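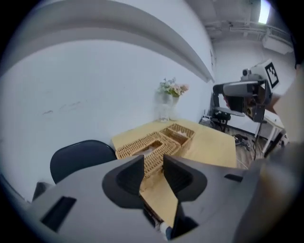 Skivano Residents' Board > Shared Rooms > Dining room table: baskets and flowers

Posted by l_ikonen (moderator)
Members are asked to comment on the arrangement of the dining room table before the May inspection. At present the two wicker baskets stand together toward one side, the smaller just behind and to the right of the larger, and the glass vase is at the back against the wall. The house rules state only that shared tables are to be "kept in a usable condition." Please keep replies to the matter at hand.

Reply by s_valtonen
I would ask that the baskets remain on the table. Before they were purchased, napkins, menus and keys were left wherever people had been sitting, and the evening rota spent a good part of its time returning them. The pair cost 25 euros at Salminen and has been well worth the expense.

Reply by paavo.harju
I respectfully disagree. The room is booked for meals, and the larger basket occupies space where a person could be served. A shelf on the wall would hold both. There is a long stretch of white wall behind the table with nothing on it apart from a few gray marks, which should in any case be painted over.

Reply by s_valtonen
A shelf would require drilling, and drilling requires written approval from Drustamero. The last such request, for the coat hooks in 228, was declined.

Reply by paavo.harju
It was declined because no drawing was attached. I am willing to prepare one.

Reply by bimla_c
May I raise the flowers? I understand that artificial flowers are practical and that no one has to water them. The peach and white ones are pleasant enough with the pale wood. They do collect dust, however, and the leaves should be wiped at the same time as the table. I did this last month and the cloth was gray afterward. I would also be glad to bring fresh stems when the garden permits.

Reply by e_tikkanen
Fresh stems were tried two winters ago. The air conditioning dried them out within days, and the water was not changed. I support keeping the artificial bouquet.

On the baskets, my suggestion is to nest them less closely. When the small one is pushed up against the large one, the weave catches, and lifting one drags the other along the tabletop. A gap the width of a hand - no more - would prevent this.

Reply by paavo.harju
That uses still more of the table.

Reply by l_ikonen (moderator)
Thank you. The room fund stands at roughly 2,000 euros, so paint for the wall can be covered without a vote. Mr. Harju may submit his drawing for the shelf. Until a decision is received, the baskets stay where they are and are to be emptied by 9 p.m. by whoever has the evening rota. Ms. Chaturvedi's point on dusting has been added to the cleaning sheet.

Reply by bimla_c
Noted. Please use a damp cloth on the leaves and a soft brush on the wicker.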